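Minutes, Friday teleop catch-up, Kubiak bench

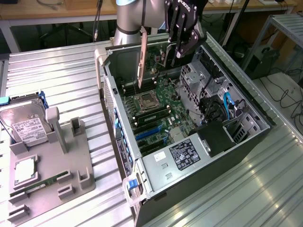 We started with the card insertion task, and I got to talk first because I'd been the one driving all week (my wrists say hi!). We're at 53 demos by remote control. The hard bit is lining up over the blue slots with the card's tall metal bracket hanging below the fingers, so I asked if we could slow the arm down for the last stretch. Everybody said yes, so I'll change it.

Hand guiding next: the Terel folks want 7 runs of the memory module done that way, to compare. Fine by me.

Kirance still wants 1,000 demos total. We groaned, then agreed to ask for February.

To do: me, speed setting. Terel, hand-guided runs. Next meeting Friday, same room.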